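Mamomik – README

Hi, and thanks for downloading this! Mamomik is my collection of notes on small-town holiday customs: the lantern walks, the cookie swaps, the bonfire nights, the odd parade with a goat in it. I started it because I kept losing the scraps of paper, and it grew into a spreadsheet, and then the spreadsheet grew into whatever this is now.

What's in it

There are 1215 entries in the main file, customs.csv, one custom per row. Each row has a short name, the season it belongs to, what people eat, what people wear, whether there's music, and a free-text note in my own words. The notes are uneven. If I'd been to the thing myself I probably wrote too much (see Eberhard Lantern Night, which goes on for a page and is mostly soup). If I only heard about it from somebody's aunt, you may get one line.

The second file, songs.csv, has 200 first lines of songs that go with the customs. First lines only! I don't have the rights to the rest, and half the time people only remember the first line anyway.

Where it came from

Letters, church bulletins, the backs of recipe cards, and a lot of standing around at folding tables with a paper cup of cider. The biggest chunk is from Eberhard and Fuvilow, where I've lived, so those two are badly overrepresented. Please don't use this to say anything about how common a custom is. It'll tell you that everyone on earth hangs gingerbread in the porch window, and that's a Fuvilow thing.

The season column

I used to have "winter" as a single value and it was a mess, with Christmas, New Year's and the February stuff all lumped together. Now there are codes, 1 through 9, and the key is in seasons.txt. Code 6 is the late summer and harvest group – corn suppers, hay rides, the blessing of the tractors – and it's the one I've redone most often.
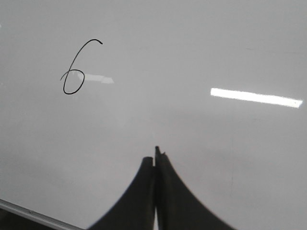 Harvest customs drift, is the trouble. The Eberhard corn supper was in August when I first wrote it down, and then it moved to October, and I've left it at 6 both times. If a custom has moved by more than a month there's a "moved" flag in the last column, though I only added that recently and nearly 200 of the older rows haven't been checked for it.

Known problems

Spelling of costume names is all over the place (mummer, mumer, mummers). The food column uses semicolons, except for 15 rows with commas that break my own import script, and I still haven't fixed them. Blank means I don't know. "None" means I asked and there wasn't any.

Pullness

Pullness is the little script in the tools folder that pulls out a random custom for a given season. It's handy for newsletters and party planning. Run it with a season code and it prints one row. Run it without a code and it picks from everything, so you might get an egg roll in December.

Using it

Go ahead and use it for anything you like, and a mention of Mamomik would be nice. Corrections are very welcome, especially from anybody who knows what the second Fuvilow bonfire is for.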